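Drallesari Lab
Home / Projects / Open positions

People wanted to pick things up and put them down again (paid)

The Nel project needs participants for its second round of demonstration recording. You will hold a gripper in your hand, do small household jobs with it at a table, and go home. A robot arm will later try to do the same jobs from your recordings. It will do them worse than you, and we will write a paper about how much worse.

What we are testing

In round one we trained two policies. The first learned only from clean recordings: reach, grasp, lift, done. The second learned from the same number of recordings, but with all the dithering left in - the false starts, the second approaches, the long moments when a person hovers over a table and thinks about lunch. We expected the clean set to win. It lost, and it lost most badly when the arm began from an awkward position and had no idea what hesitation looked like.

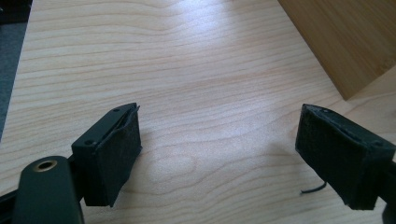
Fingers open above the tabletop, with nothing in the grip.

So we would like more dithering, recorded properly this time. Round one gave us 545 usable demonstrations, most of them made by members of the lab, who are by now far too good at it. Mali James can do the whole task list while talking about her bicycle. We need hands that haven't had the practice.

What you will do

A session has 4 blocks with a break between each. You get a short introduction to the gripper and then a list of tasks, all of them things you could do with your bare hands in a second or two. We ask you not to rehearse. If you miss, miss, and then carry on as you normally would. Please don't apologize to the gripper; people do, and it gets onto the audio.

You may start each approach from wherever you like.
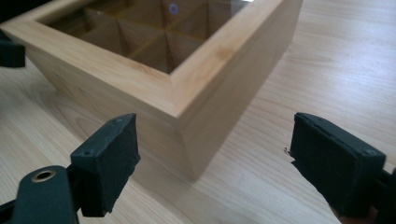
Between tasks you bring the gripper back to a resting position of your own choosing and wait for the tone. The waiting counts as data too. Senga Geddes, who runs the sessions, will be sitting nearby and will not help you, which some participants find harder than the tasks.

Who can take part

Adults with the use of at least one hand. Left-handers are especially welcome, as round one had hardly any. You don't need to know anything about robots. If you have worked with hand-held grippers before, we thank you for your interest and must turn you away.

Pay and place

Sessions are held in the Vekdale building. You are paid for the full session even if you stop early, and you don't have to tell us why you stopped. We record the gripper camera, its motion and room audio. Audio is deleted once the recordings have been lined up.

To sign up, write to Oskari Rissanen at the project desk with "Nel round two" in the subject line and the days that suit you. Sign-up closes 7/18/25. 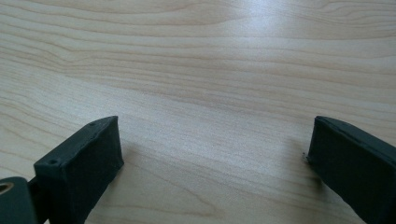

Nerys Prydderch: I did round one in May and would do it again, but my forearm knew about it the next day. Could the breaks be longer? Also, does having done it once make me too good now?

Reply from the project desk: The breaks are now 9 minutes, up from 5. We checked your recordings and you are still eligible.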